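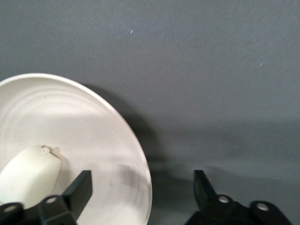 Tray meal

A tray meal is a small meal for one person, set out on a single tray and carried whole from the kitchen to the place where it is eaten. The tray takes the place of a placemat and stays under the dishes until the meal is over. Tray meals are common in dormitories, hospitals, small apartments, and homes where people eat at different hours.

Contents
1 Parts
2 Cooking equipment
3 Table surface
4 Use at Allesbridge
5 See also

Parts

The basic set is a tray and one plate. The tray is usually a rectangle with rounded corners, large enough to leave a strip free on at least one side for a spoon or chopsticks. Trays sold for home use often match the plate in color. A beige tray under a beige plate is a common pairing, sometimes with a thin line drawing such as a bear face printed in a corner, where the plate does not hide it.

Plates for tray meals are mostly shallow and round, with a raised rim that keeps food and sauce from sliding when the tray is tipped. Off-white glazes are widely used, and some have fine dark speckles. A plate that nearly fills its tray is steadier to carry, though it leaves little room for a cup.

Food is chosen to travel well. Buns, tofu, rice balls, boiled eggs, and cut fruit are typical. Soup is served in a lidded bowl or brought separately. A snack may be a single piece placed near the center of the plate.

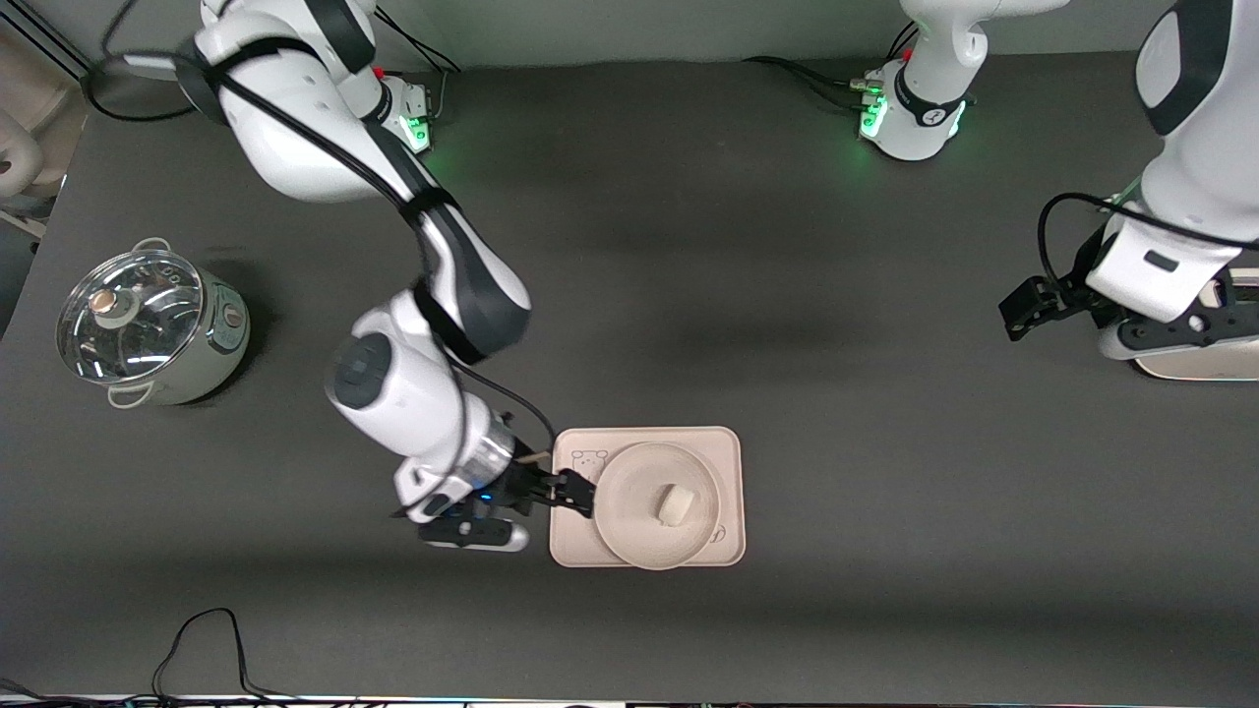 Cooking equipment

Many tray meals are prepared on the same table where they are eaten, using an electric cooking pot. The usual type has a cylindrical body, a side handle, and a small control panel with a dial. A glass lid with a metal rim lets the cook check the food without raising it. The pot is kept to one side of the tray, with the handle turned away from the diner and the cord toward the wall.

Some pots accept a steaming rack. Water is added below the level of the rack, and the food is moved to the plate with tongs. The tray should not be used as a stand for the hot pot unless the maker states that it is heatproof.

Table surface
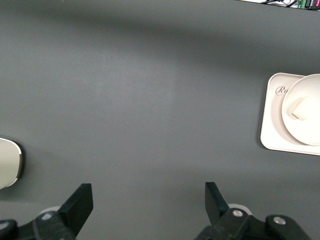
Tables used for tray meals need enough depth for the tray and enough friction to hold it still. Polished tops allow a light tray to creep when food is cut with the side of a spoon, and a damp cloth or rubber mat is often laid underneath. A smooth gray top with a matte finish, as shown, gives less glare under a ceiling lamp than a glossy one. It has no visible seams, so there are no joints to collect crumbs. Pale lint and flour do show against gray, and such tables are wiped before the tray is set down as well as after.

Use at Allesbridge

The student residence at Allesbridge adopted tray meals for its late kitchen under Kheri Muriithi, then head of catering. The first order was for 374 trays from Massawe, a local housewares firm, and a further 16 were bought the following January. Kiprono Mfaume later replaced the original plates with a wider model made by Esel. The residence handbook asks diners to return tray and plate together, stacked by type on the rack beside the door.

See also
Bento
Breakfast in bed
Placemat
Steamed bun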